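Teaching by hand, picking by eye: a conversation about demonstration at Semitz

From the Derkono newsletter, September issue. The lead engineer of the demonstration group at Semitz spoke with us by phone about teleoperation, hand guiding and the unglamorous parts of teaching an arm to move objects between bins. The engineer asked that the group be credited as a whole, so no individual is named. The text has been edited for length.

The group collects demonstrations for pick-and-place work. An operator controls the arm, the arm picks an object, and the commands and sensor readings are stored as one episode. A policy is later trained on the stored episodes. The current set, which the group calls Londard, holds 1,420 episodes.

The first decision was how the operator should drive the arm. Two methods were tried. In the first, the operator holds the arm near the wrist and moves it directly while the joints are compliant. In the second, the operator stands at a separate station and uses a handheld controller.

"Hand guiding is easier to learn," the engineer said. "You put the gripper where you want it. A new operator gives us usable motion on the first day. The trouble is that your arm and shoulder are in the camera view for the entire episode, and they won't be there when the policy runs."

The group tried to work around this by replaying each guided motion with the operator out of view and recording the replay. It worked for free-space motion and poorly for contact. An object nudged slightly during the first pass had to be put back exactly, and small errors in placement were enough to turn a grasp into a miss.

Remote control removed the replay step at the cost of longer training. The engineer puts the learning period at 3 days before an operator's episodes are accepted into the set.

"People overcorrect. They see the fingers are off to one side, they push the controller, nothing appears to happen for a moment, so they push more. Then the arm arrives and keeps going. You can see it in the position trace as a sawtooth. We don't keep those."

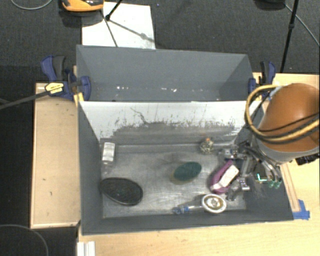 Bins set their own constraints on the motion. The walls limit the approach angle, and an object lying against a wall can't be reached with the same wrist orientation as one in the middle of the floor. Operators are told to decide on the approach before they enter the bin and to avoid rotating the wrist below the rim.

"If you rotate low, you hit the wall with a knuckle or a hose," the engineer said. "It's rarely hard enough to stop the arm. But the force reading jumps, and now you have an episode in which a successful pick includes a collision. The model has no reason to think the collision was a mistake."

Asked how strictly the bins are held in position, the engineer said that they are clamped, and that the clamps are checked at the start of every session. A bin that moves during a session changes the relation between the camera view and the arm's coordinates. The group lost most of one afternoon's recordings that way before the check became part of the startup procedure.

Object selection is less strict. The group wants differences in shape, stiffness and surface finish. Clear and glossy items are kept in the rotation even though they give the depth sensor trouble.

"The operator can see a clear handle perfectly well. The depth image has a hole in it. So the demonstration says to go there, and one of the inputs says there's nothing there. We want that in the data. If you only teach with matte boxes, you get a policy for matte boxes."

On the question of how much the operator should see, the group changed its position. Early sessions let operators look directly at the bin. Later sessions put them behind a screen showing only the camera feeds available to the policy. Episodes became slower, and the operators disliked it. The engineer considers the change necessary.

"With direct sight you lean over. You look behind the object. Then you make a choice based on something the cameras never recorded, and from the model's side that choice is noise."

Failed grasps are kept under one condition, that the operator recovers within the same episode. An episode with a miss, a retreat and a second attempt is labeled as a recovery. An episode that ends in a miss is stored separately and left out of training. The engineer said recoveries were underrepresented in the first version of the set, and that policies trained on it tended to close on empty space and carry on to the drop location.

Session length is capped. After 2 hours an operator hands over to someone else, and the first 10 episodes after a handover are reviewed by hand. The review looks at grip closing speed and pause time before contact, both of which differ between operators more than the group expected.

The controller mapping came from Arabzadeh, a small firm that supplies the group's input hardware, and has been modified since. The scaling between hand motion and arm motion is now lower inside the bin than above it, so the same hand movement produces a smaller arm movement near the objects. Operators can switch the scaling off. Most leave it on.

The next version of Londard will add transfers in both directions between bins. The engineer would not give a release month. "The recording is the short part. We still have to go through the labels."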